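Adico Prulier
Grasp and motion software for two-arm work cells

Overview | What's in the box | Requirements | Licensing | Support

Prulier is the software we wished we'd had when we started putting two arms at one bench. It takes in your wrist camera feeds, keeps track of what each hand is holding, and plans moves for both arms together so that neither one wanders into the other's space. It runs alongside the controllers you already have, and you can be up and jogging before lunch if your network is in good order (and if it isn't, call us, we've seen most of the ways a network can misbehave).

We built it for people who handle awkward things. Boxes and blocks are fine, and Prulier will pick them up all day long, but most of the folks who write to us are working with tools, tubes, wands, probes and other long thin parts that stick out well past the fingers and have a habit of knocking into something on the way around.

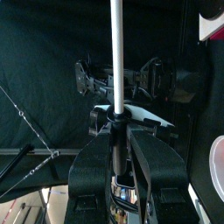 Held-object tracking is the part of Prulier we've put the most hours into, and it's the part customers bring up first when they call. As soon as the fingers close, the software fits a simple shape to whatever is in the grasp and adds it to the arm's own collision model, so the planner treats the part as one more link. With a long white rod gripped by its black lower section, for instance, the fingers cover only the bottom end and all that slender length reaches out beyond the hand, with a second arm lying crosswise behind it. A planner that knows only about the gripper would happily sweep that rod straight through its neighbor. Prulier plans for the tip, and it plans for the cables looped over the other arm too, once you've drawn a keep-out sleeve around them in the setup screen. Dark fingers against dark fabric can be hard on a depth camera, so the fitter leans on color edges and finger position together, and you can change the balance between them with one slider.

What's in the box

Prulier Planner, for one or two arms, with shared-space checking on every move.
Prulier Sight, the wrist camera module, including hand-eye calibration and the held-object fitter.
Tomar, our desktop viewer, where you can scrub back through a run and see what the software believed at each step. It's free with any license and it's a lovely thing to have open when something goes sideways.
A starter set of 6 worked cells you can open, poke at and copy from.

The Dernex add-on

Dernex is sold separately and adds regrasp planning. If the part is sitting in the fingers at an angle your next step can't use, Dernex looks for a way to set it down or hand it across to the other arm and take it again. It works from a grasp library of 1,046 entries, and you can add your own by closing the gripper on a part and pressing Save. Please do give your grasps sensible names. We have all opened a library full of "test2" and "new new" and regretted it.

Requirements

A Linux workstation with 4 free processor cores set aside for the planner. A supported graphics card is needed for Prulier Sight, though the planner alone will run without one. Each camera should be on its own wired connection. Arms need a position streaming interface; check the supported list before you order, or send us the model number and we'll look it up for you.

Licensing

Prulier for a two-arm cell: $3,227, one-time, with a year of updates included.
Upgrades from the single-arm version are charged at the difference in price. Schools and teaching labs should write to us for a quote before ordering.

New in the September release

Keep-out sleeves can now be attached to a moving joint. Hand-eye calibration saves your last good result and offers to go back to it. Tomar remembers its window layout between sessions, which so many of you asked for that we moved it to the top of the list.

Support

Every license comes with email support from the people who write the code. Attach the Tomar log if you can, and tell us what you were trying to pick up. A quick photo from the wrist camera helps a great deal too.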